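Written collection rules for handheld grippers – what do you enforce?
Forum: Manipulation / Data and Teleop
6 replies

galli_bench
We are rewriting our operator rules for two-handed collection with handheld grippers. The old sheet grew to 17 rules and operators followed the ones they remembered. Task family is drawer work on a small parts organizer: open, place, close. I want a version that fits on one page and can be checked by a reviewer without asking the operator anything.

Current draft, the parts I am least sure of:

1. Both grippers start on the board, jaws open, before the recording is started.
2. One drawer open at a time. The previous drawer must be fully closed before the next one is touched.
3. The idle gripper stays on the board and inside the head camera view. It does not hover.
4. Cables run away from the work side and never cross in front of the organizer.
5. No regrasp in the first 2 seconds after contact.
6. Any bare-finger contact with the object voids the episode.

Rule 3 gets the most complaints. Typical working posture on our bench, one hand at the drawers and the other parked low on the right: 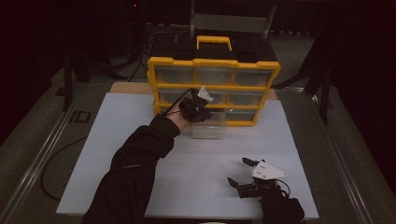 ernon_k
Rule 3 is too strict as written. If the idle hand always rests on the board, the policy learns that one arm is furniture. We had exactly this with the Satora set. The second arm would not leave its rest position even when the organizer started sliding, and it was the arm that was supposed to brace it. I would allow the idle hand to move as long as it stays in view.

galli_bench
How do you review that? "In view" is easy to check. "Moved for a good reason" is a judgment call and my two reviewers will disagree on it.

ernon_k
Split the task definition. Bracing episodes get their own label and their own start pose. Non-bracing episodes keep your rule. Do not mix them under one prompt.

pt_lowell
Agree with the split. Disagree with rule 5. A fixed time limit makes operators freeze after contact and you can see the pause in the trajectories. We dropped ours in October. What we have now reads: "A regrasp is allowed once per drawer. A second regrasp voids the episode." Easier to review and nobody sits there counting.

Rule 4 I would keep word for word. A cable snag shows up in the data as a force the robot will never feel.

galli_bench
Taking the one-regrasp wording. Thank you.

Next item is image quality at the wrist. The draft says "move at a speed that keeps the wrist image sharp." Operators say this is not a rule, it is a wish. They are probably right.

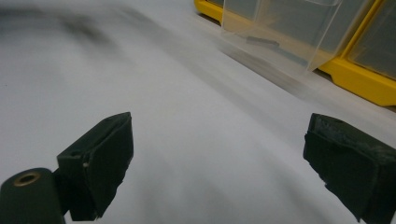

Speed limits in our old sheet applied to the whole episode, and that made every transfer slow for no benefit. I would now limit speed only near contact. The test for the reviewer has to be something visible in single frames. In the wrist frame posted here the board is nothing but diagonal streaks, but the gap between the fingers is empty and the organizer is still off at the upper right, so I would pass it as transit. The same amount of smear with a finger on a drawer front should fail. Proposed text: "Wrist frames may blur in transit. They may not blur while either finger touches a drawer or an object."

ernon_k
Good, but define where transit ends. Touch is too late. The approach is the part the policy needs most, and with your text an operator can come in fast, stop at the drawer and pass review.

pt_lowell
Put a distance on it. Ours is 100 mm from the target, taken from the pose track, so the reviewer does not estimate anything.

ernon_k
Pose track is fine if it is good there. Fast motion over a plain white board is where ours was worst. You would be using the blurred section to decide whether blur is allowed.

pt_lowell
Depends on the tracker. Ours does not use the wrist image alone. If yours does, put some texture on the board and test again before you write the rule around it.

dkm_putent
Reading this from the review side. At Putent we fail an episode if the drawer front is unreadable in any wrist frame between the start of the approach and release. The start of the approach is marked by the reviewer. It is a judgment, but we had both reviewers mark the same batch and the marks were close enough. I would try that before adding a distance.

On rule 6: void or trim? We trim if the contact comes after release.

galli_bench
Void for now. Trimming means someone has to decide where, and I am already adding one judgment for the approach.

Revised draft:

3a. Non-bracing: idle gripper stays on the board, in head camera view.
3b. Bracing: separate label, separate start pose.
5. One regrasp per drawer. A second voids the episode.
7. Drawer front readable in every wrist frame from start of approach to release. Blur in transit is accepted.

Both reviewers will mark the same batch on Friday. I will post where they disagree.

ernon_k
Still think 3a needs an exception for the close. Pushing a drawer in is when the organizer slides.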